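Rereto Workroom Furniture
Cuesta table and Fenudel wire shelving, set-up guide
Rev. Monday, March 7, 2022

Section 4. Placing the table, first coat, shelving

Do sections 1 to 3 first. Legs on, crossbar on, all eight bolts hand tight only. If bolts are already torqued down, back them off half a turn before you go on.

Have ready: hex key from bag B, spirit level, two clean cotton rags, the can of Vakside oil, 220 grit paper, gloves, pencil. Second person for steps 2 and 7.

Positioning

1. Clear the floor. Sweep it. Grit under a foot will scratch planks.
2. Lift the table in. Do not drag. One person each end, hands under the top, not on the crossbar.
3. Set it so you can walk all the way round. If it has to go near a wall, leave 910 mm on the side you work from.
4. On a plank floor, check that no foot sits right on a gap between boards. Shift the table an inch if it does.
5. Level across the short side, then the long side. Turn the feet to adjust. Feet go down counterclockwise.
6. Tighten bolts now. Corner to corner, same order as the diagram inside the lid of the box.
7. Push down on each corner. Rocks? Back to step 5.

CAUTION: do not stand or kneel on the top at any point. Not to reach the ceiling light either.

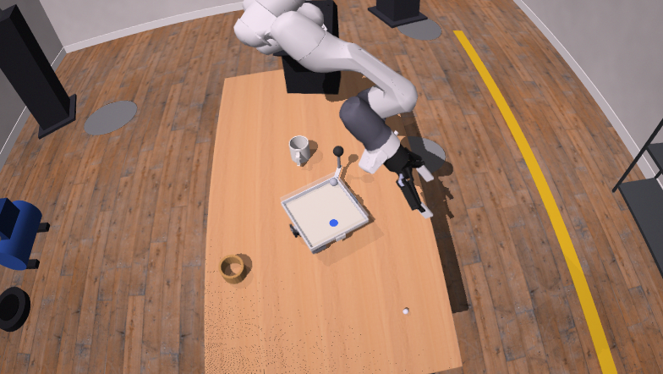
4.2 SURFACE PREP AND FIRST COAT

Tops ship sanded but not sealed. An unsealed top will mark from a coffee cup in minutes, so don't use it as a table till this part is finished.

1. Look along the surface with the light low. Grain should run lengthwise. Mark any rough spots with pencil, lightly.
2. Dark flecks in the wood are normal. Small ones, and they can bunch up toward one end or one corner. Not a defect, don't try to sand them out. If a fleck wipes off on a damp rag it was dust, fine, wipe the whole top.
3. Sand the pencil marks only. With the grain. Light hand.
4. Wipe down with a barely damp rag. Let it dry fully.
5. Shake the can. Pour a little oil on the rag, never straight on the wood.
6. Work from the far end toward yourself in long strokes. Thin coat. Thinner than that.
7. Wait 15 minutes, wipe off everything that hasn't soaked in. Sticky patches come from skipping this.
8. Overnight dry. Second coat next day, same again. Edges too, people forget the edges.

WARNING: oily rags can catch fire by themselves. Lay them flat outdoors to dry or put them in a metal can of water with a lid. Do not ball them up in the trash.

Note: 158 ml of oil covers both coats on the standard top. The long top needs two cans. Can no. 421 is the indoor oil, the outdoor one will yellow a pale top.

Note: cold room, under 60 F, give it two nights per coat.

4.3 SHELVING

Fenudel unit goes up after the oil is dry, otherwise you get dust off the cartons in it. Put it on the far side of the table from where you work, or behind your chair if the room is narrow.

1. Screw the post halves together. Snug, no pliers.
2. Snap the plastic sleeves on at the groove you want. Arrow up. All four posts at the same groove, count from the bottom.
3. Slide the lowest shelf down over the sleeves. Tap each corner with a rubber malet until it seats.
4. Next shelf, and so on up. Leave the top one for last.
5. Stand the unit against the wall. Level it same way as the table.
6. Fit the wall strap. Screw into a stud. Drywall plugs are not enough for this.

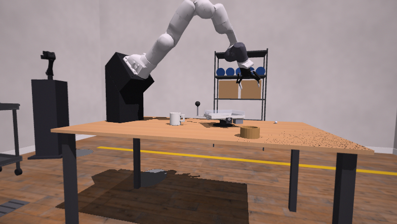 Wire shelving against the back wall, behind the far edge of the table.

Max load 84 lb per shelf, spread out. Heavy things at the bottom. Nothing hanging over the front edge if people will be walking past.

CAUTION: never load the shelves before the strap is on. Not even for an hour.

If a shelf won't sit level: one sleeve is upside down or a groove off. Take the shelf up, check all four. Don't hammer harder.

If the unit leans: post halves not screwed fully home. Has to come apart again, sorry.

4.4 After one week

- Retighten table bolts. They always give a little in the first week.
- Check the strap.
- Drop of water on the top. Beads up, good. Soaks in and goes dark, do a third coat.
- Re-oil every six months if the table gets daily use, once a year otherwise. Easy to remember if you do it each Februray, before the spring rush.

Missing parts: check the lid of the box first, bag B gets taped in there. Still short, send us the number on the yellow sticker and which bag. Spare sleeves are sold in packs of four.

Section 5, drawers and hooks, next page. Skip it if you didn't order the drawer kit.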